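Havby finger pads, second month: still my favorite, with one real fault

I have gone through four sets of gripper pads for the hand-held unit in the last year, and the Havby ridged ones are the first I've wanted to write about. They grab! Glazed dishes, plastic tubs, jar lids, the awkward little steel bowls that used to skate off in every direction — all of it feels secure in a way the old flat pads never managed. So please read the rest of this knowing that I still like them very much, because most of it is about the afternoon one of them let go of the finger.

Fitting them takes maybe five minutes. You peel, line up the edge, press, and leave them under a clamp overnight (the leaflet says 10 hours and I believe it now). The ridges run across the finger, so they resist a dish sliding out endwise, and they have just enough squish that I stopped chipping rims. I log every grasp in a spreadsheet, and my first 421 on this set went by without a single drop I could blame on the pads. I was telling everyone.

The job I bought them for is bowl work: pick up, tip, set down, stack, pull apart again. It's murder on pads. A smooth rim loads one narrow strip of the rubber, and when a bowl is on its side you end up dragging that strip along the curve before it lifts.
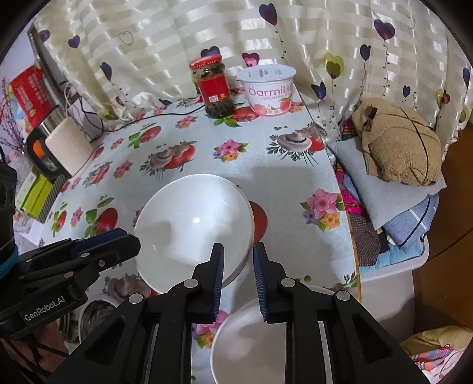

Yoshinori Aoki wrote back after I posted my first notes that he had the same pad come away at the tip, at a bit over 600 grasps, and that he would never run Havby pads on anything breakable without checking the edges by hand every morning. He also thinks the adhesive is fine and that the trouble is people wiping the fingers down with dish soap and not rinsing it off. I had done exactly that, so I can't argue very hard.

My own failure was undramatic. The left pad had lifted at the top corner, just enough to fold under itself when the fingers closed. The grip felt normal through the handle, the bowl came up a few inches, then the folded bit rolled and the whole thing dropped out sideways. No damage, luckily, but if I'd been holding it over a tile floor I'd be writing a grumpier review. What bothers me is that there was no warning at all in the feel of it. With the Greco pads, which are worse in nearly every other way, you notice the slip starting and can set the thing down.

Havby support answered quickly and sent a new pair. Their advice was to clean with alcohol only and swap the pads at 1,000 grasps. I'd go a lot sooner. I now run a fingernail down both edges before each session, and anything that lifts comes off right then. No pressing it back and hoping! I tried that once and it held for an afternoon.

I'd love to see a version with a small lip that wraps over the fingertip, so the corner has nowhere to peel from. Until then: buy them, clamp them properly, keep soap away from them, and practice on the cheap dishes first. I've just ordered two more sets, and the replacement pair goes on tonight.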